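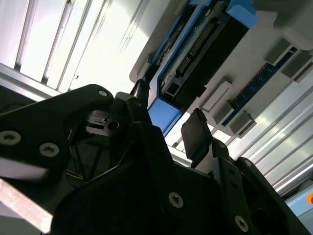 Black fingers, silver screws, bright rails behind.

I went to the Vollow open afternoon in February mostly because Aoife Madigan had promised there would be soup. There was soup. There was also a two-hour tour of the room where they teach a robot arm to handle little blocks and slots, and I've been thinking about it more than the soup, which had a lot of celery in it.

The setup is called Jerka. I asked if that was a comment on how it moves and Fiachra Keogh, who was leading our group, said the name was older than the arm and moved us along. He had clearly been asked before.

The basic idea is that a person steers the arm through a job, start to finish, and everything gets saved: what the cameras saw, where each joint was, how far the fingers were open. One run like that is an episode. Do enough of them and you feed the pile to a learning system, which then has a go by itself. They had 538 episodes of the current job when we visited, and the target is 2,000. Fiachra told us this in the tone of a man who has agreed to paint a very long fence.

Aiman Sembiring was at the controls and kept going while we shuffled in. I had expected something out of a movie. Watching somebody record episodes is closer to watching somebody park. Approach, stop, back off a hair, approach again. He talks to it under his breath. Between runs he shifts the start position a little, so the system doesn't learn one exact path and then fall to bits when something sits half an inch to the left.

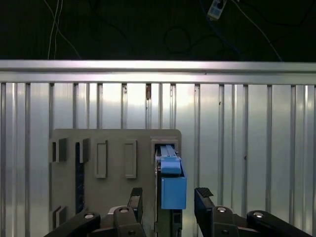
Does a botched run get thrown out?
It depends on how it was botched. A fumble that the operator recovers from is usually kept, so the system sees what recovering looks like, but a run that ends with the job undone is marked as failed and left out of training.

Enda Madigan (Aoife's uncle, and the reason we were on the list) does the marking. He watches every episode back and types a short note on each. He let us read a page of them. "Fine." "Fine." "Slow but fine." "Aiman sneezed." I could have read all 538.

Then came the part where visitors get a turn. Seven of us lined up and I was fifth, which gave me time to get overconfident. The controls are lighter than you'd think, and the delay is small but your hands notice it. I drove the fingers straight past the spot I was aiming for, corrected, overcorrected, and spent what felt like a school year getting back. Fiachra said I'd been "very thorough." My effort was saved to a separate folder — for guests, he said, with real kindness — and will be teaching no one anything.

If you go, the entrance is the one behind Hayes, and the map on the invitation is wrong. Wear a sweater, the room is kept cold. They plan to run another afternoon once the count gets closer to 2,000, and Aoife says the soup will be different.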